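Cutaway desk

Gokico Encyclopedia of Office Things
Reading time: 5 minutes
Last updated: 2023-01-12

A cutaway desk (also bay-front desk, belly desk, or in older catalogs "contour-front table") is a rectangular desk whose front edge curves inward where the user sits. The curve, known in the trade as the bay, is meant to bring the sitter closer to the work. It also brings the sitter closer to lunch, a use the catalogs leave out.

The type is usually white. It is sold to offices, schools and workshops, often in batches, and spends its first years in rows. Its later career is more varied. A cutaway desk that has been replaced is seldom thrown out; it moves along the hallway until it reaches a wall with nothing against it, and there it is promoted to side table.
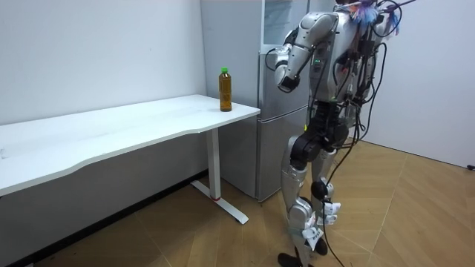 Marit Vellacott

Form and parts

The top is a flat panel with straight sides, a straight back edge and the bay in front. In the common pattern the bay is shallow and sits near the middle of the long side. Deeper bays exist and are loved by their owners, who can rest both elbows, and disliked by everyone who has to carry the desk through a door.

The Odlow pattern, which most later makers copied, is 718 millimeters high and has a bay 41 centimeters wide. Early Odlow leaflets promised that the bay would "receive the seated clerk." Later ones dropped the phrase.

Legs come in two main styles. The older has a plain post at each corner. The newer has a single post at each end, standing on a flat foot in the shape of an upside-down T. The T-foot leaves more room for the knees and gives the toes something to find in the dark. Some legs end in a colored ring just above the foot. Collectors, of whom there are more than one would guess, disagree about whether the ring is a factory mark, a trim piece or a bit of tape that somebody put on during a move.

Surface and wear

White tops are chosen because they look clean, and they are excellent at showing that they are not. Three kinds of mark are usually recognized.

Scuff lines are thin and faint, and tend to run parallel to the front edge, the direction in which things get pushed when a person wants them out of the way.

Smudges are gray and have no firm border. They respond to a damp cloth, then come back as if they had only stepped out.

Streaks are short, dark and single. A streak can be left by a chair arm, a rubber foot or the corner of a box, and anyone present when it appeared will remember being elsewhere. Melamine sponge removes most streaks along with a little of the shine, so that a well-scrubbed desk ends up with a dull patch shaped exactly like somebody's good intentions.

Placement

A cutaway desk against a wall may be placed either way around. With the straight edge to the wall, the bay faces the room and the desk can still be used for sitting. With the bay to the wall, there is a crescent-shaped gap behind the desk into which pens travel. The second arrangement is regarded as an error, though it is a popular one.

Retired desks gather near appliances. A flat surface next to a refrigerator is hard to argue with: it takes whatever is on its way in or out, and a single bottle of tea set down at the corner is enough to change the desk's occupation for good. The Fivanura handbook of office layout calls this "pantry drift" and recommends leaving 51 centimeters between desk and refrigerator so that the door can swing. The same handbook shows, on its cover, a desk that touches one.

The corner nearest the refrigerator fills first. Bottles come before cups, and cups before anything that needs a plate. The bay, being the only part of the top with less top in it, stays clear longest.

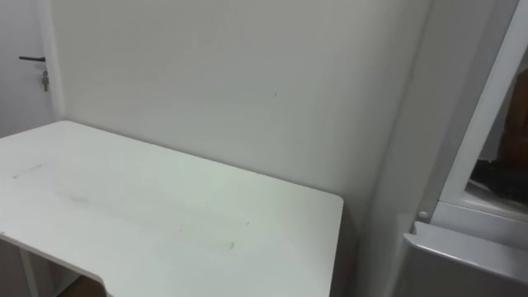 White desktop with the bay in front; faint scuff lines and smudges across the middle, a dark streak toward the left.

The cleared state

A desk with nothing on it is uncommon outside of catalogs. It is reached by two routes. In the first, everything is put where it belongs. In the second, everything is put on the next desk. The results look the same, and guides to tidying differ mainly in how long they take to admit it.

A cleared top is easiest to keep when the desk stands beside a door in regular use. People with their hands full do set things down there, but they tend to come back for them on the way out. Keys are the exception. They belong in neither place and are best left hanging in the lock, a practice that security manuals are against and that saves a good deal of walking.

Cleaning

A damp cloth with dish soap is enough for a white top. Wipe along the length, then do the bay separately; its edge collects a gray line from sleeves. The feet should be wiped as well. They rarely are.

Naming

"Cutaway" was borrowed from tailoring and first appears in a November supplement to the Odlow price list, where it was spelled 2 different ways on the same page. "Belly desk" is the name in spoken use. It is not used in front of customers.

See also: Desk return; Modesty panel; Pantry drift; Side table

Contact the editors | © Gokico Encyclopedia of Office Things | Back to top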